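Rurside's lost property scheme gives up on the form

For immediate release

Rurside Buses will stop asking passengers to fill in a four-page form in order to be reunited with an umbrella. From June, anyone who leaves something on a service between Pedinby and Rurside can ring one number, say what it was and which bus it was on, and be told whether it has been found.

The old form, introduced when the Pedinby depot took over lost property from the town hall, asked for the item's purchase price, its dimensions and the name of a second person who could vouch for it. Last year 920 items were handed in across the network. Of these, 781 were still on the shelves at Christmas, including a trombone, a christening cake in its box and 19 left-hand gloves.

A review by the consultancy Bahrami found that most people gave up at page two, where they were asked to state the item's condition "at time of separation". The company accepts the finding and would like it known that the phrase was not meant to sound the way it does. 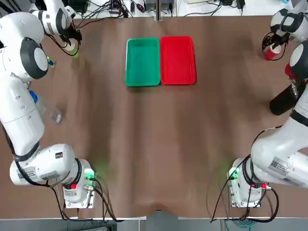
Under the new arrangement, drivers will hand items in at the end of each shift, where they will be given a paper tag with the route number, the day and a short description. Staff have been asked to keep descriptions plain. "Blue scarf" is fine. "Scarf, possibly sentimental" is the kind of thing that slowed matters down before.

Items will be kept for eight weeks. Food will be kept until the end of the day, a rule the company regrets not having had in place last August. Phones, keys, bank cards and anything with a name in it will go into a locked cupboard, and owners will be contacted where possible. Everything else will sit on open shelving, sorted by route.

The collection counter at Pedinby is also changing its hours. It was previously open from ten until noon, when most of the people who had lost things on the way to work were at work. It will now open from 7.30 in the morning until 6.30 in the evening, Monday to Friday, with a later finish of 8 p.m. on Wednesday. Passengers who can't get to Pedinby may ask for an item to be sent to the ticket office at Rurside on the next available bus, provided it is smaller than a suitcase and isn't alive.

There is no charge for collection. The former handling fee of £8, which in several cases came to more than the umbrella, has been dropped.

Unclaimed goods will be passed to the Jarkasari charity shop on Pedinby high street, which has agreed to take everything except the gloves. The shop will hold a sale of the existing backlog on the first Saturday of the scheme. Anyone who recognises their own belongings on the rails should speak to the till, and will not be asked to buy them back.
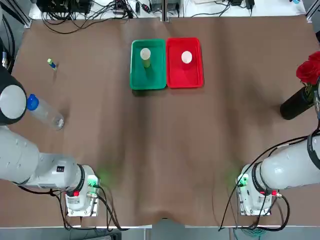

Jarkasari said it was pleased to be involved and had cleared two rails and most of a window, but would be grateful if whoever owns the trombone could come forward before the sale, as the shop has nowhere to put it and one of the Saturday staff has started to learn.

The company will look at how the scheme is working after its first three months – mainly by checking whether the shelves are any emptier. Passengers still waiting on a claim made under the old system do not need to apply again. They are asked to ring the new number with whatever part of the form they managed to complete, or none of it.

Posters giving the number will go up on all buses and at both ticket offices before the scheme begins. Copies of the old form will remain at the Pedinby counter, where they are being used as scrap paper.

Ends

Notes to editors

Rurside Buses runs services between Pedinby, Rurside and the villages in between. The lost property counter is at the rear of the Pedinby depot, through the door marked Deliveries. A new sign has been ordered.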